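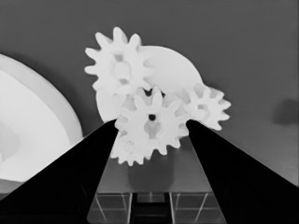

PROGRAM UPDATES

Cenmont Adult Reading Project, report to the Kramer fund
October 30, 2023

Quick one, full numbers to follow with the year-end packet. Evening groups now running at 6 sites. Clurnalano library opened last, slow first weeks, fuller now. 16 tutors trained, two still waiting on background checks. Books loaned since May: 2,768, well over the 1,000 we promised. Large print goes out fastest, need more of it.

Trinidad Lumbao has taken over scheduling from Kai Baumgart. Handover went fine, a few double bookings in teh first week.

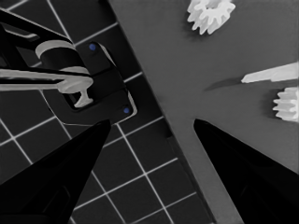 Still open

Rivesik site has no evening heat yet, landlord says soon. Bus passes overspent, would like to move money over from printing. Ingeborg Rieger has the figures. Please let us know by email if thats ok.

Keir Lamont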